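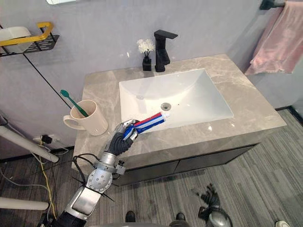
Toothpaste over the basin, gray marble all around.

Home News Releases Shows Shop Contact

NALOW SIGN TO NIMEO RECORDS, FIRST ALBUM OUT IN JUNE

30 March 2018

Okay, I've been sitting on this one since before the snow melted and I'm so glad I can finally type it out: Nalow's first full album is done, it's mastered, it has a sleeve, and we're putting it out on Nimeo in June! It's called Salt for the Furnace and it runs for 29 minutes, seven songs, no intro track with wind noises (I asked, they said no, we moved on).

If you haven't met Nalow yet, they're a four-piece from Brondalberg who play fast, muddy, very tuneful heavy metal with an accordion in it. I know how that sounds. I put the demo on in the van expecting something for the end of a beer festival, and by the second song I'd missed my exit. The accordion doesn't do the jolly thing. It sits down low under the guitars and drones, and then every so often it gets the big melody and the whole song opens up – the last two minutes of "Ferry Bell" still get me and I've heard them more than is healthy.

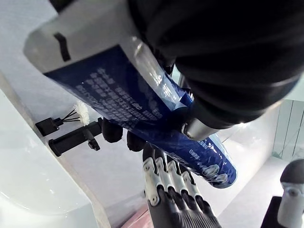
A long blue tube, up close.

They recorded the lot at Lozano, a small studio over a tire shop, mostly live in one room with the amps pushed out into the stairwell. The vocals were done last, at night, after the shop downstairs had closed, and there's one spot in "Widow's Oar" where a truck goes past and it's right on the beat, so it stayed in. The drummer would like it known that there are no samples on the drums. The drummer has told me this several times.

My favorite today is "Kiln Song" which is the slow one. Last week it was "Ferry Bell" and before that it was "Nine Dogs", a stupidly fun two-minute sprint with a gang chorus that half the town seems to have been roped into singing. We'll be sending "Nine Dogs" to radio and podcasts first, so if you want it early, write to me and tell me where you'd play it.

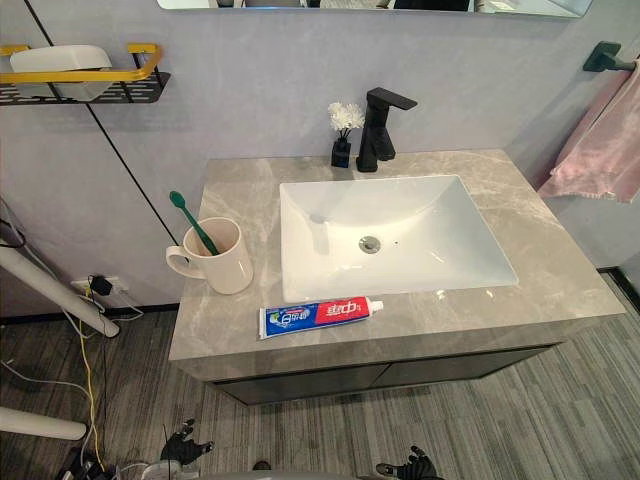 Formats and preorders

The vinyl is a single pressing of 585 copies, on black, with a fold-out lyric sheet drawn by the bass player. There'll be a CD in a card sleeve and the usual downloads too. Preorders go through the Nimeo shop, and the first 30 vinyl orders come with the old demo on cassette, hand-dubbed by me on a deck that runs a tiny bit fast. You've been warned!

Shows

Nalow will play the whole record front to back at a release show in Brondalberg in June, doors early, all ages, bring earplugs for the kids. A short run of dates follows once the singer has worked out time off. I'll post those on the shows page as they're confirmed – please don't ask the band, they don't know either.

Press, radio and review copies

Downloads are ready now for anyone who writes or broadcasts about this stuff, big or small. Fanzines very welcome. The band are happy to do interviews by email or phone, and the accordion player gives the longest answers. Use the contact page and put NALOW in the subject line so I find it.

Comments (4)

rustbelt_riffs: Saw these guys open a bill last fall and bought a shirt before the set was over. Take my money.

gloomcat: accordion drone?? ok you have my attention

hexmoth77: Any chance of shipping the vinyl overseas, or is it US only?

Nimeo: @hexmoth77 yep, we ship everywhere, postage shows up at checkout. Overseas boxes go out the same day as the rest.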